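Clavo Home Gripper Kit - Set-Up Guide
Section 6: Your First Tabletop Chores

By now your kit is charged, the fingers are screwed on tight, and the Ung app knows which hand you use. Good! This section gets you into the part we like best, which is finding out what two black fingers can do with the stuff in an ordinary kitchen. Some of it will go better than you expect. Some of it will make you respect your own thumbs.

Can a machine set and clear a table yet? Parts of it, yes. In our October round at the Fokoddale shop we ran 144 tries at moving a plate onto a tray, and 37 of them ended with the plate on the floor mat or stuck against the rim. A year earlier we wouldn't have bothered keeping score. So the chore is within reach, but please don't start with your grandmother's china.

6.1 What you need

One table, clear enough that you can walk along at least one side of it
One flat tray with a raised rim
One plate you don't mind losing
The gripper, with the hand mount fitted (see Section 3)
The Stenalon base, if you plan to go on to 6.4

CAUTION: Keep glass, knives and hot drinks off the table for everything in this section. The fingers close with more force than they seem to.

6.2 Setting up the table

1. Wipe the table and let it dry. Crumbs under a plate change the way it slides.

2. Put the tray down at an angle to the table edge. People like to square everything up, and the software then learns that trays are always square. Yours won't be on a busy evening.

3. Place the plate on the far side of the tray, leaving a strip of bare table between the two. A narrow strip is fine.

4. Turn on the overhead light. Close the blinds if the sun lands on the table.

5. Hold the gripper low with the fingers open, one on each side of the tray's edge, and check the view in the app before you press Start.

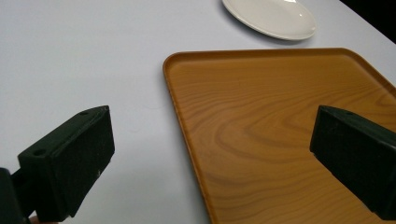
Clavo Guides Desk

With a white plate on a white table, the rim can be hard for the app to find. Look for the gray band where the edge curves, and for the faint shadow beside the plate. If the outline in the app keeps jumping, slide a plain dark mat under the plate and do your first runs that way, then take the mat out once things are steady. The tray should give you far less trouble. An orange wood-grain print stands out well against a pale table, and the software usually locks onto the rim within a second or so.

NOTE: Strong grain patterns can fool the depth reading. The rings in the print may show up in the app as small bumps. They go away after you run Flatten Surface (Menu, Table, Flatten Surface), and you only need to do that once per tray.

6.3 Moving the plate by hand

You do the moving here, and the kit watches. Take your time, it's fun!

1. Press Start and wait for the short beep.

2. Move the open fingers toward the plate. Come in from the side, low over the table.

3. Bring one finger under the curve of the rim and let the other come down over it. Stop as soon as both fingers touch.

4. Squeeze the trigger slowly until the bar in the app turns green.

5. Lift the plate just high enough to clear the tray's raised edge.

6. Carry it over and lower it onto the flat part of the tray. Open the fingers all the way before you pull back.

7. Press Stop.

Do this 6 times, and shift the plate a little before each one. If you fumble, keep going and save the run anyway. The fumbles are useful, and the app lets you tag them.

CAUTION: Never reach between the fingers to fix a slipping plate. Let go of the trigger and let it drop.

6.4 Letting the machine try

Now move the gripper from the hand mount to the Stenalon base, following Section 4, and run Plate to Tray from the chore list. Stand where you can reach the red button. The first attempt is slow - very slow - and it may pause over the tray for a while before it commits. Let it think.

The shared library had 1,776 saved plate runs in it when this guide went out, and your own are added on top, on your device only, unless you choose to share them. Your runs count for more than the library ones, so a handful of good ones on your own table makes a real difference.

What it does well: finding the tray, lining up with a slanted edge, setting down something light and flat.

What it still does badly: getting under a thin rim that sits tight to the table, stacking a second plate on the first, and carrying a loaded tray at all. Tray carrying is a two-arm chore and this is a one-arm kit. We have tried it with one arm. Please don't.

6.5 If something goes wrong

The plate slides away before the fingers close.
You are coming in too high. Lower your approach and repeat 6.3 a few times.

The plate catches on the tray rim.
Raise Clearance by one step in the chore settings.

The fingers leave scuffs.
Wipe the inner faces with a damp cloth. Small specks and scuffs on the fingers themselves are normal wear and don't affect the grip.

A finger wobbles.
Check the screws in the finger block and snug them by hand. Don't use a power driver.

The app says No Table Found.
The fingers may be covering too much of the view. Open them fully and back up a little.

Section 7 moves on to cups, which have handles, and handles are a whole new adventure.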